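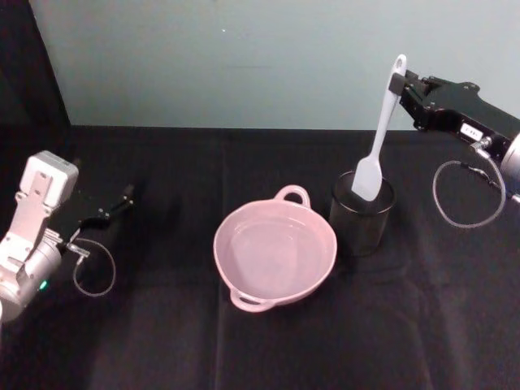 Give me one small pot with two handles over any rack of matching pans! I've cooked in a pink one for seven years and I still get a silly lift every time it comes out of the cupboard. Porridge, lentils, eggs for one – all of it tastes better to me from something cheerful. My friend Asmaa Fawzy says colour belongs on the walls and pans should be steel. She's a far better cook than I am, and she's wrong. Buy the pot you like looking at, stand a spatula in a cup beside it and you'll cook on a Thursday night.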